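Evaluating the Stollora Home Simulation Kit for Two-Armed Household Tasks
Project report, Robotics Lab Elective
Anel Van der Merwe and Keabetswe Joubert

1. Purpose of the project

Our department is deciding whether to pay for a class license to Stollora, a simulation kit for household robots sold by Jumeo. The kit comes as a desktop program with a set of furnished houses, a few robot models, and a recording tool for driving a robot by hand and saving the run. We were asked to use the trial license for one term and report on whether second-year students could do useful work with it.

We did not compare Stollora with other simulators in any depth. Both of us had used one free simulator in an earlier class, and we mention it where it helps, but this is mainly a report on one product.

The questions we tried to answer were:

How long does it take a new user to get a robot moving in a house?
Is contact between the gripper and objects good enough to practice grasping?
Can the two arms be used together on a task that needs both?
Are the saved runs usable for anything afterward?

2. What is in the kit

The trial license opens one house, called Trallwood, and one robot, called Madigan. The full license adds more of each. Madigan is a two-armed robot with a gripper on each arm. The arms can be driven separately or together, and the body can be moved through the house with the keyboard or with a game controller. Trallwood is a furnished house with working interior doors, and many of the smaller items in it can be picked up.

The manual is a set of web pages. The pages on installation and on the recording tool are clear and up to date. The pages on contact settings are thin, and two of the settings named there have different names in the program. We wrote to Jumeo support about this on a Monday and had a correct list back the next day.

3. Setup

We installed the kit on one lab machine and one laptop. The lab machine took 45 minutes from download to first movement, and most of that was the house files coming down. The laptop ran the program but was too slow for driving both arms, so we used it only for playing back saved runs.

The first problem was the controller layout. By default, both sticks move the arm that is selected, and switching arms takes a button press. This is fine for a task with one arm. With two arms it means one arm always stands still while the other moves. There is a second layout that gives one stick to each arm, but it gives up wrist rotation on the sticks and puts it on the triggers. We changed to the second layout after the first week and stayed with it. We recommend that any class using the kit start with that layout from day one. Students who learn the default will have to unlearn it.

The other thing we changed was the camera. The program opens on a wide view from behind the robot, and distances are hard to judge from there. Each arm also has a close view near the gripper. We kept the close view on one monitor and a wider view on the other. A single monitor would have made the grasping tasks much slower.

4. Tasks

We settled on five tasks, each run 9 times, for 45 scored runs in total. Practice runs were not scored. We took turns driving, and the person not driving kept the log. The tasks were:

Task A: grasp an object at the cabinet top.
Task B: move an object from one surface to another in the same room.
Task C: open an interior door with one arm.
Task D: pick up a cloth and hold it while moving the body of the robot.
Task E: hold a cloth in one gripper and work a door handle with the other.

A run counted as a success if it was finished without a reset, without dropping the item, and without the arm passing through a solid object. We added the third rule early on, after seeing an arm go through a cabinet edge during practice and come out the other side with no error shown.

Task A was meant to be the easy one. The fingers have to come in from both sides evenly, and if one touches first the object gets pushed before the other reaches it. The close view was a big help with this.

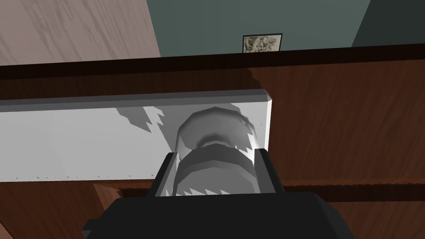 Figure 1. Task A, close view. The two gripper fingers on either side of the white object at the cabinet.

The objects in Trallwood are not all built to the same level of detail. The white object we used for Task A is made of flat facets, and its outline is rough when seen up close. The jagged shadows around it are also distracting at first. We asked support whether the facets affect contact, and they said contact uses a separate, simpler shape that is not drawn. This matches what we saw. Twice the gripper stopped closing when there was still a small gap on the screen between a finger and the object, and the object then lifted as if it were held. A student who does not know about the hidden shape will think the grasp is wrong and try to fix it. There is an option to show the contact shapes as an overlay. It is off by default and sits three menus deep.

By contrast, the wood surfaces look good and the rooms are easy to recognize from any angle. We never lost track of which room we were in, and that was a regular problem for both of us in the free simulator.

5. Results

Of the 45 scored runs, 23 were successes. We expected a higher number when we planned the project. The failures were not spread evenly over the tasks.

Task A had 6 successes out of 9. All three failures came from pushing the object with one finger before the grasp was made, and all three were in our earliest runs. We count these as driver errors. Task B went much the same way, with a few more drops when the object was being set down. The gripper opens at one fixed speed, and if the object is not resting flat at that moment it tips.

Task C was better than we expected. The handle has to be turned down and held while the arm pulls or pushes, and the kit models this as a real latch. If the handle springs back too early, the door does not open. We liked this a lot. In the free simulator we used before, doors opened when the robot touched them.

Task D depended almost fully on how the cloth was picked up. A grasp near one edge let the cloth swing and catch on furniture. A grasp closer to the middle bunched it up around the fingers, and then it mostly stayed put.

Task E was the hardest task by a wide margin, and it is also the one we think shows what the kit is good for. The driver has to keep the left arm still and clear of the door frame while the right arm closes on a lever handle. With the body close enough for the right arm to reach, the left arm has very little room. 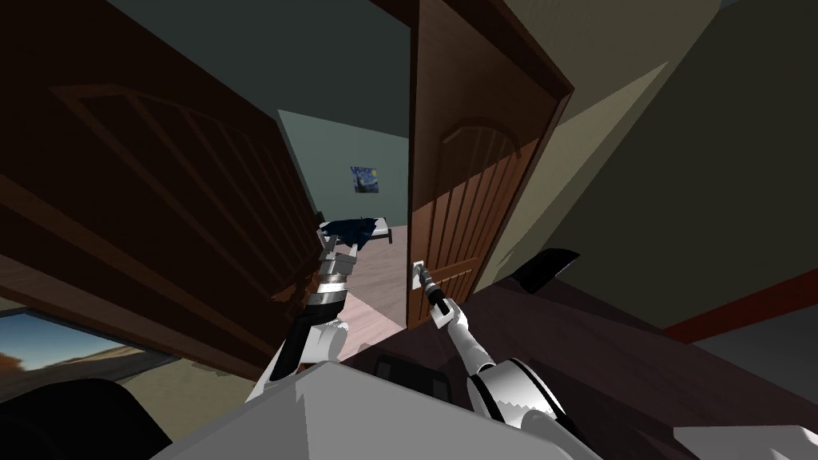 Most of our failures on Task E came in the step after the handle. Once the door began to move, the driver had to back the body away or shift it sideways, and both arms moved with it. The right gripper would then be pulled off the handle at an angle, or the left arm would end up against the frame. We had our best runs when we planned the position of the body first and did not touch it again until the door was open wide enough to pass through.

Keabetswe was better at this task than Anel and drove most of the successful runs. The log shows that her runs were slower. She paused before each new step and checked the wide view. Anel tended to move both arms at once, which saved time on Task B and cost it on Task E.

The cloth held up better than expected in this task. It stayed in the left gripper in nearly every run, even in runs that failed for other reasons. The lab machine slowed down when the cloth was folded over itself many times, and the picture became jumpy. We lost two practice runs to this and no scored ones.

6. Saved runs

Each run is saved as one folder with the arm positions, the gripper commands and the video from every view that was turned on. The folders are large. A long Task E run with all views on took up more space than the whole set of Task A runs with only the close view on. We suggest turning off the views that are not needed.

Playback is exact as long as the same version of the program is used. We updated the program once during the term, and after that the older runs with cloth in them did not play back the same way. The arms moved correctly but the cloth fell differently. Jumeo's update notes mention this in one line. The runs without cloth were not affected. Anyone planning to compare runs over a full term should stay on one version.

We also exported a small set of runs to plain text tables and plotted the gripper opening against time. This took an afternoon and needed no special tools. The failed grasps in Task A are easy to spot in the plots - the fingers close all the way with no flat section in the middle.

7. Recommendation

We recommend the class license, with these conditions:

Use lab machines only. The laptops we have are not fast enough for two arms.
Set the second controller layout and the contact overlay before students start.
Give each pair two monitors if possible.
Stay on one version for the full term.
Start with a single-arm grasp and a door, and leave the two-arm task until the last third of the class.

We would also ask Jumeo for a slower gripper release and an error message when an arm passes through furniture. Support told us the second is planned but gave no date. Until then, the person keeping the log has to watch for it.

Our run log and the exported tables are in the shared course folder under Trallwood.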